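Hekgate Hand Gripper: Set-Up and Visitor Guide
Section 6. Running the open day table

6.1 Before the doors open

Read this section the evening before. The Bromville open day lets visitors in at nine, and the first ones will want to hold the gripper before you have found your coffee.

1. Wipe the table with a cloth that leaves no lint.
2. Charge both battery packs. A pack lasts nearly 2 hours in the hands of staff and less in the hands of ten-year-olds.
3. Open Nyaga on the laptop and pick the Demo profile. The Lab profile saves everything, including what people say when they miss.
4. Set the session limit to 12 grabs per visitor.

Note: If Nyaga shows error 661, the cable is in the charging port. It fits there perfectly well and does nothing.

6.2 Checking the view

1. Plug in the gripper and hold it over the table with the fingers open.
2. Look at the laptop. Both fingertips should show, with table between them.
3. Lay out a soft item and bring the gripper toward it, fingers still open. Stop short of the cloth and check that you can see it beyond the gap.
4. Look over the finger pads. A lifted edge or a peeling flap will not stop the demonstration, but write it on the Hevell service sheet so that someone can pretend to be surprised later.

Fingers open, with a cloth item and over bare table:

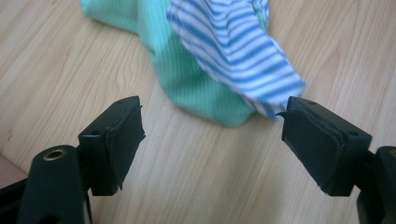
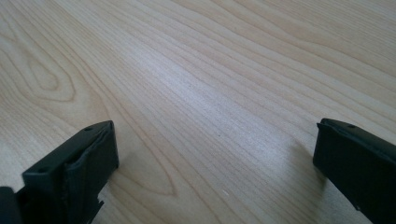
6.3 Handing over to a visitor

1. Ask the visitor to hold the grip with one hand and keep the other behind the yellow line. Most will agree to this and then forget.
2. Let them squeeze the trigger twice over the bare table to get the feel of it.
3. Put a cloth down and let them try a pick. Small folds are easier than flat cloth. Visitors who announce that they fold laundry all the time should be given the flat one.
4. Have them set the cloth down before they let go of the tool. Say this early and say it again.
5. Press End Session in Nyaga before the next person steps up.

CAUTION: Keep hair, scarves and lanyards clear of the fingers. The gripper cannot tell your staff badge from a dish towel.

CAUTION: Do not press the fingertips into the table. The finish scratches, and the table goes back to the Bromville library in October.

Note: The question you will hear most is whether the robot is going to take somebody's job. The tool has no motor in its fingers and is doing whatever the visitor's hand does. Say so politely and offer them a turn.

6.4 Packing up

1. Close Nyaga first, then unplug the gripper.
2. Fit the foam block between the fingers and shut the case. If the case will not shut, the block is in sideways.
3. Count the cloths. Return any extra ones to the front desk, where their owners will be looking for them.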